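Prevamen employee portal - locked out after changing phones
Forum: Workplace Benefits and Payroll Accounts
Started 10 March 2018

dpowell47
I got a new phone with a new number, and now I can't get into my Prevamen account. The sign-in page takes my user name and password fine, then it sends a six-digit code by text to the old number. There is a link that says "Try another way" but it only offers the same number again. My employer is Holarness and we use Prevamen for health, dental and the retirement plan. I need to get in because I have a reimbursement of $470 waiting and it wants me to confirm my bank details. Has anyone got past this without calling?

tudur_j
You have to call. I went through the same thing in October. The phone number on file can only be changed from inside the account or by an agent. They will ask for your employee ID, date of birth and the last four of your Social.

Branwen W
You don't have to call if your employer set up single sign-on. Go to your own company's intranet and look for a benefits tile or link. It opens Prevamen with your work login and skips the text code. Once you're in, go to Profile, then Contact and Security, and change the number there.

tudur_j
That only works if the employer pays for it. Plenty don't.

Branwen W
Sure, but he said Holarness. My sister-in-law works there and that's how she gets in.

dpowell47
I do see a benefits link on our intranet, but it just goes to the regular Prevamen sign-in page. Same box for user name and password.

Branwen W
Are you on the company network when you click it? From home it goes to the public page. From a work computer it should pass you through.

dpowell47
I was at home. I'll try it from the office on Monday.

cornel.l
A couple of things from someone who used to do HR support, not for Prevamen but for a company that used it.

If you still have the app installed on the old phone, turn the old phone on and connect it to wifi. If you had fingerprint sign-in turned on, the app may let you in without a code. You can change the number from the app under the menu, then My Details. Don't delete the app from the old phone until you've done this.

Also, changing your number puts a hold on bank changes. When I was doing this work the hold was four business days. So your reimbursement may be delayed even after you get in.

rhydian_p
The app on an old phone is bad advice. If he tries and fails too many times it locks the whole account, and then it has to be mailed to him. I waited 16 days for a letter with a temporary password.

cornel.l
It locks for wrong passwords. A fingerprint that doesn't match just sends you back to the password screen. I don't know what you ran into, but it wasn't that.

rhydian_p
I know what I ran into. I put in the right password and it still locked.

tudur_j
Could be both. They changed the app last year when they dropped the Voyle login. If your old app was never updated, it was still trying to sign in through Voyle, and every try counted as a failure. Check the version before you use it.

rhydian_p
Okay, that might be it. Mine was an old version and I never updated anything on that phone.

dpowell47
The old phone is traded in, so that's out anyway. Is the chat any use? There's a chat button at the bottom called Asa.

Branwen W
Asa can tell you what your deductible is. It can't change anything on the account. If you type "agent" it gives you the phone number.

tudur_j
Which brings us back to calling. Early morning is best. I was on hold 47 minutes at lunchtime and hardly any time at all when I called back the next day right after they opened.

dpowell47
Update. Branwen was right. Clicked the link from my desk at work and it went straight in. Number changed, and I got a text on the new phone to confirm it. Cornel was right too - there's a yellow banner saying bank changes are on hold until Friday. I can live with that.

cornel.l
Glad it worked. Add a personal email as a second contact while you're in there. Then "Try another way" will have something to offer next time.

dpowell47
Done. Thanks, all.

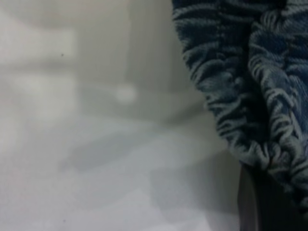 Can I change my phone number on Prevamen from home if my employer's link only works at the office?
You'll need to call and have an agent change it, unless you already have a second contact on file that can receive the code.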